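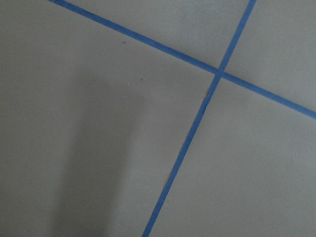 Big month for grid nerds! Pustport 3 landed in July, and I've been poking at it ever since. If you missed the last couple of versions, Pustport is the planning and tooling package out of Stovmont, and this release finally lets you name a cell on a taped table and send the arm there without typing a single coordinate. I've wanted that for ages. 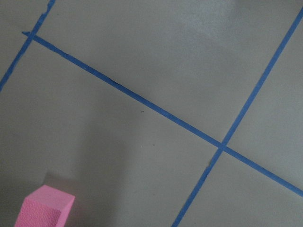 The part I like best is the new line finder. It fits the tape edges from the wrist view, works out where two strips cross, and hangs the whole cell map off those crossings. Torn ends and lifted edges used to throw the old fitter way off (I lost an entire morning to one once), so the Stovmont folks retrained it on 3284 hand-marked crossings. A full pass takes 80 milliseconds on my old desktop, and I'm thrilled with that.

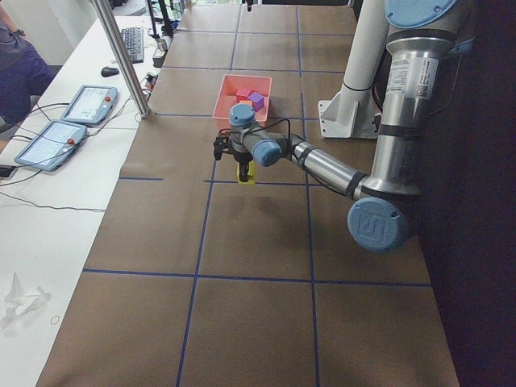
Placement planning got a rewrite too. You now give it a target cell and an approach direction, and it checks the wrist and forearm against everything you've listed on the table before it commits. A straight-down hold like the one on that yellow block, with the pink bin right behind the gripper, is just the kind of pose where I want the bin's rim in the collision model! The release notes list 11 fixes in that area alone.

Still missing: any decent handling of soft shadows, which the Rutherford plugin is supposed to cover in the next update. Dulton users will have to wait for their driver a bit longer, sorry.
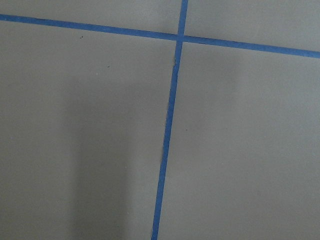

*Blue tape strips crossing on the work surface, wrist view.*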